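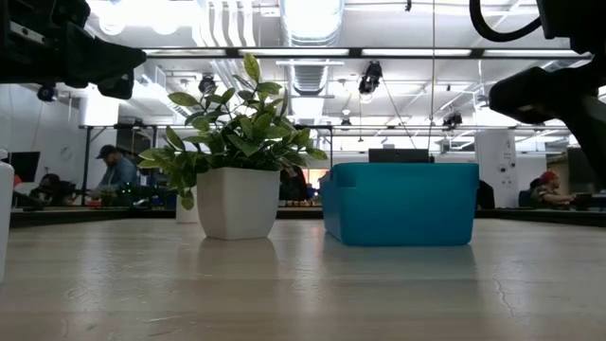
Jan 5, 2018. Ondel moisture probes, calibration repeat. The dry-end readings from the last batch still don't line up with the weights, so I started over with fresh Dresley mix, oven dried in shallow pans and sieved. Previous runs used round beakers, and I want to move away from them. Most of what the probes will go into is square with a taper, like the white pot with the plant on the wood tabletop, and the taper matters more than I had allowed for. A blade pushed in near the wall of a tapered pot ends up closer to the wall at the tip than at the collar. Part of the field then passes through plastic and air, and the count comes out drier than the mix is. In a straight-sided beaker the error is constant with depth and drops out when the curve is fitted. In a tapered pot it doesn't.

Setup. Clerkine capacitive probe, blade type, raw counts logged on the Ryu board. Supply taken from the bench unit, not from USB. On USB the counts wander whenever the laptop charger cycles, and I have already lost one afternoon to that. Counts run high in air and fall as the mix gets wetter. Air reading before the run was just over 3000, blade clean and hanging free. Reading in tap water to the line was below 2000. Both agree with the sheet from the last batch to within normal scatter, so the probe itself has not drifted.

Procedure as run:
Dry mix weighed into the pot in layers, each layer tapped down the same way. Water weighed in and stirred through in a tub before filling, then covered and left to even out. Adding water from the top gives a wet band and a dry core, and the blade averages the two in a way that can't be undone later. Probe in at the center, flat face parallel to one wall, to the line. Wait for the count to settle. Log. Withdraw, wipe, reinsert at a fresh spot, log again. Then the same close to the wall.
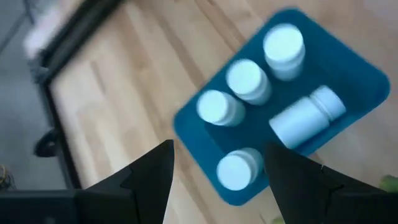 Nine moisture levels in all, dry to saturated. The top two are not trustworthy. At saturation the pot drains while the reading is being taken, and the weight at the end is lower than the weight at the start. I logged both weights and used the mean, but I would not defend those points if asked.

Results. Center readings make a smooth curve, steep through the middle and flat at both ends. The old beaker curve sits on top of it from mid-range up. Below that they separate, with the beaker curve reading drier for the same weight. I think this is packing. The beaker was filled in one pour and the dry mix bridges, leaving voids next to the blade. Layered filling closes most of them. If so, the old dry-end numbers were a filling problem and the probes are fine.

Wall readings are worse than expected. At 28 percent water by volume, the wall position reads as if the mix were a full step drier than the center. The gap narrows toward the dry end, where there is less difference between mix and plastic to begin with. Turning the blade so the flat face is square to the wall helps some, but it doesn't remove the error.

Temperature. Not controlled beyond keeping the heater off. The May runs were done in a much warmer room and I never logged the temperature, so the comparison between the two sets is weaker than the plots make it look. A thermistor goes on the spare Ryu input before anything else is run.

Salt. Not tested. The Dresley bag lists a starter feed, and conductivity pulls these probes toward the wet side. Everything here was done with unfertilized tap water on mix from one bag. Anyone using this curve on a fed pot should expect it to read wet.

Changes to the Ondel install notes, pending a second probe:
Insert at the center of the pot. If there is a root ball in the way, go halfway out toward a corner, never against a flat side.
Seal the collar. The cut edge of the blade takes up water if left bare, and the count creeps over several days. Two coats of clear lacquer, edge included, kept off the connector.
Drop the two-point calibration from the instructions. Air and water fix the ends and say very little about the middle, where the watering threshold sits.

Next: repeat the lower levels with a second Clerkine probe, same pot, same bag. Weigh the pot empty again first. The tare on the sheet was copied over from the old pot and I only caught it at the third level. Levels one and two have been corrected in the spreadsheet, but the paper sheet still shows the wrong figures.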